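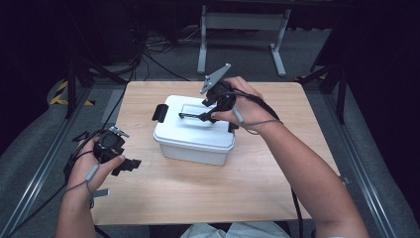

Ha-neul Baek

Home Notebook Training Workshop Search

6 min read

2/27/22

Logbook audit, first pass, and notes on the Tomar marking sheet.

Picked up where I left off in January. The aim is to get the apprentice logbooks into a state where the off-the-job hours can be read straight out of Niltora without anybody having to open entries one at a time. We are not there yet. Chang-ho has the parallel job of cleaning up the practical marking sheet, and the two overlap more than I expected, so both are written up here.

Export

Took a full export from Niltora for the current fitting and machining group at Uditz. 894 entries after removing drafts. The export drops the mentor's comment if it contains a line break, which cost me most of the morning before I spotted it. The comment is still in the system, it just does not come out in the file. Workaround: export comments separately as plain text and join on the entry reference. Do not join on the date. Several apprentices write up a whole week in one sitting and the entries then share a date.

The join works. Script is in the shared folder under audit, with a note at the top on which columns it expects. If the column order changes it will fail with an error and not guess.

What got flagged

87 entries flagged. I had set three rules: no evidence attached, hours claimed longer than the session they refer to, and the same text used in more than one entry. An entry is flagged once even if it breaks more than one rule.

The missing evidence ones are mostly dull. The apprentice has described the work properly and the mentor has signed, but the attachment field is blank. In the ones I opened, the evidence does exist and is attached to the unit instead of the entry. Niltora allows both and the guidance sheet we hand out at induction does not say which we want. That is our fault. Rewording the sheet is on my list.

The hours rule is less clean. College sessions are in the timetable with a fixed length. Sessions at Adulus are not, and the mentors there put in whatever the shift was. So an apprentice can spend a morning on the surface grinder being taught, then an afternoon on normal production, and the whole shift goes in as training. I do not think anyone is trying it on. The field is labelled "duration" and they have entered the duration. It needs to be two fields, or one field with a better label. Have asked whether the label can be changed at our end. If it can't, we will have to put an instruction in the help text, which I doubt will be read.

Repeated text: mixed. Part of it is health and safety refreshers, where the entry is going to look the same each time and I do not see the harm. Part is genuine copying from one week to the next ("continued with milling, learned about feeds and speeds"). Those entries are no use as a record of learning and I would not want to defend them to a reviewer. I have not contacted the apprentices. It should come from their own tutor and it should be a conversation about how to write an entry, with a decent one to look at, before anybody starts rejecting work.

Change to rule three for the next pass: ignore entries tagged as refresher. Also ignore text shorter than one line, as "see attached" was matching itself all over the place.

Marking sheet

Chang-ho Yook's part, written up from his notes and our talk over the bench.

The Tomar piece is the practical test for the end of the first stage: a stepped block with a sliding fit, a tapped hole and a chamfer, made from drawing. Marked out of 40. The trouble reported last term was that two assessors could look at the same block and come away with different totals, enough to change the outcome for someone near the pass line.

He took six old blocks from the store, covered the names, and had both assessors mark them again without seeing the earlier sheets. The measured dimensions agreed throughout. That was expected - same micrometer, same plate, same temperature in the room. All the disagreement sat in three lines of the sheet: surface finish, quality of fit, and "general workmanship".

Surface finish can be fixed. We own a set of comparison plates and they were not being used because the sheet does not mention them. New wording: compare with plate, record plate number, mark follows from the number. Files and emery leave a different look from a milled face at the same roughness, and one assessor was marking the filed faces down for it. With the plates this ought to stop. Needs trying.

Quality of fit is harder. At present it says "slides smoothly without excessive play". Both halves of that are opinion. Chang-ho's suggestion is a feeler gauge check at both ends and the middle, go or no-go, and then one further mark for whether the slide moves under its own weight with the block held upright. I like the gauge check. Less sure about the own-weight test, as it depends on how well the block has been cleaned and how much oil is left on it. If we keep it, the sheet has to say degrease first, and the degreasing has to be done by the assessor. He agrees it needs a trial on scrap before it goes anywhere near a candidate.

General workmanship: I would delete it. His argument for keeping it is that it is the only place where an assessor can give credit for a tidy job with one dimension out, and that a first-stage apprentice who works carefully and misreads the drawing once is in a different position from one who rushes. Fair point. My objection is that we already observe the candidate working, on a separate sheet, and careful working belongs there. As it stands the same thing is being rewarded twice for some people and not at all for others, depending on who is assessing. Left open. We will each write a version and compare.

Effect on the pass line

If the workmanship line goes, its marks need to be put somewhere or the total drops. Do not simply rescale. Rescaling shifts the weight on to the dimensions, and a candidate who scraps the tapped hole would then lose a larger share than before for the same mistake. Preferred: move the marks to fit, where there will now be three gauge positions to spread them over. This leaves the total as it is and the certificate template does not need touching.

Old results stay as they are. Nobody is being re-marked on the strength of this exercise, the blocks were used with the names off and the sheets from it have been kept apart from the candidate files.

Where the two jobs meet

The mentor at Adulus asked why the logbook wants evidence of filing and fitting when the Tomar piece already shows it. Reasonable question. The logbook is meant to show practice over time and the block shows what the apprentice can do on the day. But the unit descriptions in Niltora were copied from the marking sheet when the system was set up, so they read like the same requirement asked for twice. If the sheet is changed then the unit text has to be changed as well, otherwise mentors will be signing against wording that no longer exists in the test. Have put a hold on any edits to the unit text until the sheet is settled.

Also noticed while in there: two units carry the old drawing as their attachment, with the chamfer dimensioned on the wrong edge. Replaced both. Anyone with a printed copy should bin it and print again.

To do

Reword the induction sheet - evidence goes on the entry. (HB)
Ask about the duration label, and whether a second field is possible. (HB)
Rerun the export with the changed rule three, compare flags with this pass. (HB)
Trial of gauge check and own-weight test on scrap blocks, degreased and not degreased. (Chang-ho)
Find the case for the comparison plates. The plates are in the drawer loose and the numbered card has gone with the case. (either)
Draft versions of the workmanship line, one each. (both)
Speak to the tutor about the copied entries before the next reviews go out. (HB)

Export file and the joined comments saved under today's folder. The flagged list has apprentices' names in it, so it stays off the general drive.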